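Trust, polls and the Skisura consultation

10 June 2024

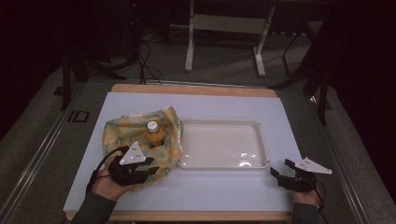 The regional health board closed its consultation on the Skisura clinic last week, and I have now read the whole summary. It runs to 586 paragraphs. The board says 1073 people replied and that most were "broadly content" with moving evening appointments to Jorkevham. I don't believe the second part. The form gave you two choices, and both of them ended with the clinic shut after 6. You could put a small plastic bottle of something orange in front of people, ask whether they wanted it with the white cap on or off, and report that they all liked orange. The question decides the answer – every party knows it, and every party does it once in office.

What annoys me more is the silence from our councillors. Before the election they wanted the clinic kept open. Now they say it is "an operational matter". Either they meant it then or they didn't.

The work of running the survey went to a firm called Queiroz, and the fee has not been published. I have asked for it twice. The second reply told me to wait for the annual accounts – those come out after the vote.

I will be writing to the board again this week. If you filled in the form, keep your copy.

Recent posts
Idus bypass: the same promise again
Why I stopped watching the debates
Parking charges and who pays them
June reading

Contact | © 2024 All rights reserved | Back to top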